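Gerko is looking for two assistants for the children's workshops in Pradthorpe, from September.

We are a small workshop house for children from 4 years. In the afternoons we make things from paper, we sing, and we play simple games. You would prepare the room, help the children and tidy up with us afterwards. Experience is welcome but you do not need a diploma. You should speak clear English, and a second language is a pleasure for us.

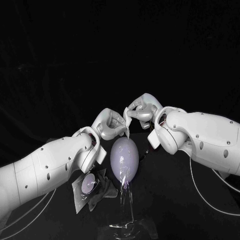

Posted by the Gerko team, Tuesday, June 22, 2021

The work is two afternoons in the week, and sometimes a Saturday when we visit the library in Lultness. We pay by the hour, also for the preparation. Travel to Lultness is paid too.

Please write us a short letter, one page is enough, and tell us which game you liked most as a child. Send it by post or bring it to the door. We answer every letter, but in the summer it can take a little longer.

Gerko, 121 Estrella Road, Pradthorpe | Contact | © 2021 Gerko | Back to top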